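Can a robot pick up a piece of paper yet?

My sister-in-law asked me at dinner when she could expect a machine that does the chores. She didn't mean vacuuming. She meant the rest of it: the mail on the counter, the school forms, the wrapping paper after a birthday, the socks. I gave her a vague answer and then felt bad about it, because I spend a fair part of my week reading about this stuff and I should be able to do better.

So I'm going to try with one small chore. Pick up a sheet of paper from a hard surface and put it somewhere else, folded or unfolded, I don't care which. 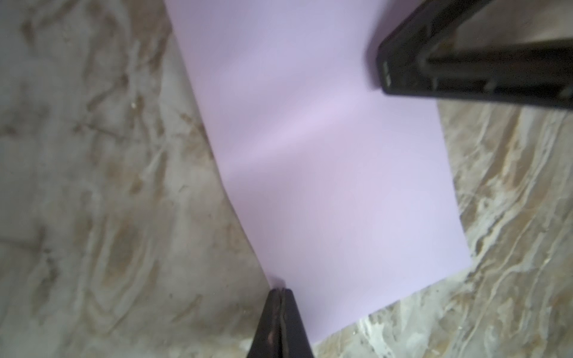 Posted by Simin Golestani | Jan 31, 2020 | Filed under: Machines at Home

Paper is a bad thing to hand to a robot. A mug has a handle and a rim. It stays the same shape when you touch it, and if you're off by a little you still get hold of it. A sheet lying on a counter has almost no height. There is nothing to get a finger under unless part of it is already lifted, and a two-finger gripper needs something it can close on.

People cheat, of course. Watch yourself do it. You press down with a fingertip and drag until the paper buckles, or you slide it to the edge of the table and pinch the part that hangs over. Some of us lick a finger. You do this without looking, while talking to somebody, and if the first try fails you're on the second before you've noticed.

A gripper with hard fingers can do the buckling trick too. It pushes one part of the sheet toward another, the paper rises in the middle, and the fingers close on the bump. The trouble is that every sheet buckles a bit differently. A little curl from the printer changes it. So does a draft.

I used to work at Simport, on the packing floor, and we had a version of this problem with the paper slips that went in each box. The machine that placed them used suction and it was very good. It was also bolted down, it took slips from one stack in one position, and if you changed the paper stock it had to be set up again. Touran Safavi ran that line for years and kept a drawer of spare cups because the wrong ones would lift two slips at a time. When the machine was down, two of us did it by hand. We were slower, but we could start right away and we didn't care what kind of paper it was.

That's still where things stand, as far as I can tell. If the job is the same every time, a machine already has it. If the job changes a little every time, a person has it, and most housework is the second kind.

Picking the sheet up is also only part of the chore. Once you have it, it hangs, bends and folds over on itself. For a lot of chores that's fine. If the paper is going in the recycling, a crumpled fistful counts as success. If it's a permission slip that has to go back to school, it doesn't.
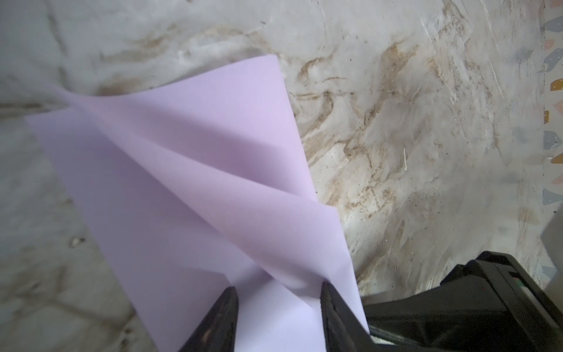

What I'd tell my sister-in-law

Don't wait for it. I think clearing paper trash off a table will come before anything that needs a neat fold, and I think both will show up in shops and warehouses before they show up in her kitchen. A warehouse can fix the lighting, pick the table and pay someone to stand nearby. Her kitchen has a dog in it.

I also think people make too much of speed. I'd be happy with a machine that took ten minutes to clear a table while I was out – as long as it finished. What I couldn't live with is one that gets stuck on the second sheet and waits for me. Any test I'd trust would be dull: different paper, different counters, a long row of tries with no one stepping in, and all the failures written down.

Two sheets together is the next thing I'd want on that list. Separating them is easy for a thumb. For a pair of stiff fingers it's a different job from picking up one.

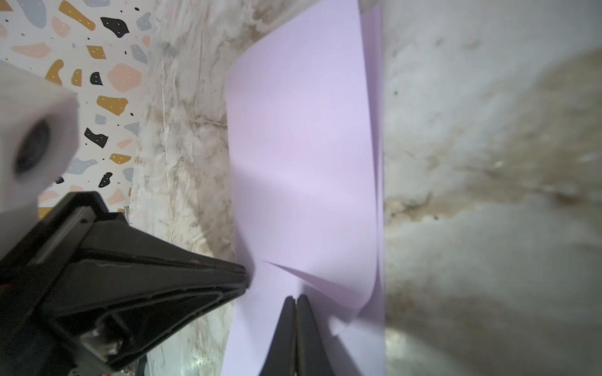

Lavender paper, black gripper fingers, and a crease where the sheet has buckled.

I'll write about laundry in May. I have more opinions about towels than I do about paper.

54 shares | 3 comments

Demcombe_dad
We have a robot vacuum and it ate a permission slip. Does that count as picking up paper?

Touran Safavi
The drawer is still there. I'd add that humidity gave us more trouble than paper stock ever did. Some mornings the slips stuck together like they'd been glued.

K. Yazdani
I'd pay for the version that only does trash. Most of what's on my table is junk mail anyway and I don't need it folded.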